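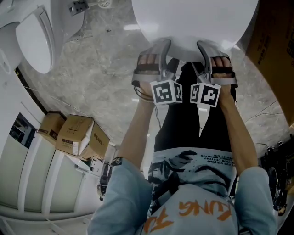 Moving a basin or cistern lid without chipping it
I have a cloakroom suite to shift from the garage to the back of the house before the plumber comes, and I've already chipped one piece. The white parts are the trouble. They are smooth and glossy all over, and when you hold one up in front of you, as in the photo, the lower edge is rounded and curves away, so all the weight ends up on your fingertips. I have a flight of 5 stone steps and a narrow door to get through. Do people use gloves for this, or bare hands? And what do you put the thing down on at the other end? The suite is an older Laltari one and I can't get single pieces for it any more.
Posted by grullel_lane, June 2025

Digby Treloar
I fitted bathrooms in Vistport for a good few years and carried a lot of these.
Use gloves with a rubber palm. Cotton ones slide on glaze, and so do leather ones once they have dust on them. Wipe the piece down first with a dry cloth, including the underside, where there is often grit left over from the packing.
Don't carry it by the front rim. Turn it so the back, where the fixing holes are, rests against your chest, and put both forearms underneath. If it is only a cistern lid you can hold it by the two short ends, but keep it level. Take off your watch and any rings. A buckle will mark the glaze, and the mark doesn't always come out.
For the steps, get someone to walk in front and open the door. Measure the doorway before you pick anything up. I wedge the door and tape a folded towel round the latch side.
Put it down on a piece of old carpet, pile side up, or on flattened cardboard with a blanket over it. Lower the back edge first and then let the rest come down. Never stand a basin on its waste outlet.
Taps off before you move it, if they are still on.

marrow_bed
Bare hands for me, never dropped one. Just take your time.

Arriaga59
Agree with Digby on the gloves. I would add that you should check whether it really is ceramic. Some covers and shower trays look just the same but are plastic, and those scratch more easily than they chip, so cardboard with staples in it is a bad idea. Tap it with a knuckle. Ceramic rings and plastic sounds dull.
For the chip you already have, a white enamel repair kit from the hardware shop will hide it if it's small. Two thin coats, and leave it overnight between them. Mine was done last September on the side of a basin and it has not yellowed so far. I wouldn't bother on the inside of the bowl.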